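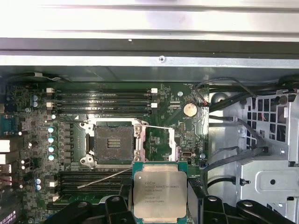 Natalina Parisi

Collecting demonstrations for CPU placement: start pose and wrist view

I am recording teleoperated examples of a processor being placed into a workstation socket, for an imitation policy. The case is on its side with the panel off. The processor is an E5-1630 v3 and the arm has a two-finger parallel gripper. Inputs to the policy are one wrist camera, one fixed camera and the joint positions.

So far I have 63 episodes. All of them start with the processor already in the gripper, a short distance from the socket. A policy trained on these gets close to the socket, then hovers. It does not descend unless I nudge the arm by hand, after which it usually carries on.

Three things I would like to settle before recording more:

Should the episode start further back, with the pick included, or should pick and place be separate tasks?

Is the wrist view enough for the last part of the descent? The metal in the case reflects a great deal of light and the exposure shifts as the arm moves.

How many episodes are reasonable for this? I had planned on 300 by the end of June, but I would prefer to stop earlier if the extra ones add nothing.
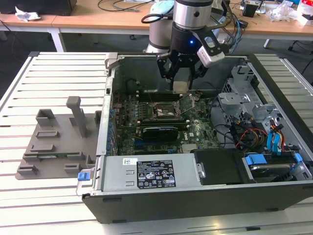

The operator is the same throughout (me), the recording rate is fixed, and I have been discarding any episode where the processor touches the socket frame. That has cost me 34 episodes on top of the 63.

Caruso

Hovering near the goal is nearly always a data problem. Look at the last few seconds of your own episodes. If you slow down and wait above the socket while you check alignment, the policy learns to wait, and from a single image it has no way of telling when the waiting should end. Trim the pauses, or re-record with a steady descent. You can find them quickly by plotting joint speed against time and looking for flat sections.

Second point: do not throw away the 34. A touch followed by a correction is exactly what the policy has never seen. Keep the ones where you recovered and finished the placement. Drop only those where the part was released in the wrong position or the arm faulted, and label the two groups separately so you can train with and without.

On start pose, I would record pick and place as separate tasks and vary the start of the place task much more widely. Include starts well off to the side, where the socket is near the border of the wrist view. If every episode begins with the socket in the middle of the image, the policy has no examples of getting back there.
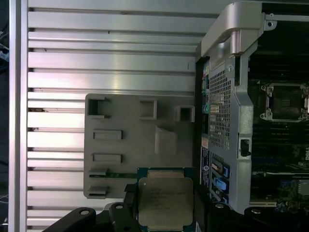 Wrist view with the processor over the finned metal, socket at upper right

For exposure, lock it. Set it with the arm over the brightest metal in the case, then check that the socket is still readable at that setting. If it is not, move the lamp before touching the gain. Auto exposure will give you two different images for the same pose depending on where the arm came from.

As for numbers, train at 50 clean episodes, then again at double that, and compare on a fixed set of start poses. If the second is no better, more of the same will not help and you should change what you are recording.

Drolerness

just get more data. We did up to 300 for a memory module task and it was fine. Can't remember what we did with the exposure

Natalina Parisi

Thank you both. I plotted joint speed as Caruso suggested and there is a flat section before the descent in most of the episodes, in some cases longer than the approach itself. I will trim those first and retrain before recording anything new, so that only one thing changes at a time. Exposure is now locked - the earlier episodes will have to stay as they are. The rejected ones are still on disk, and I am going through them to separate recoveries from faults.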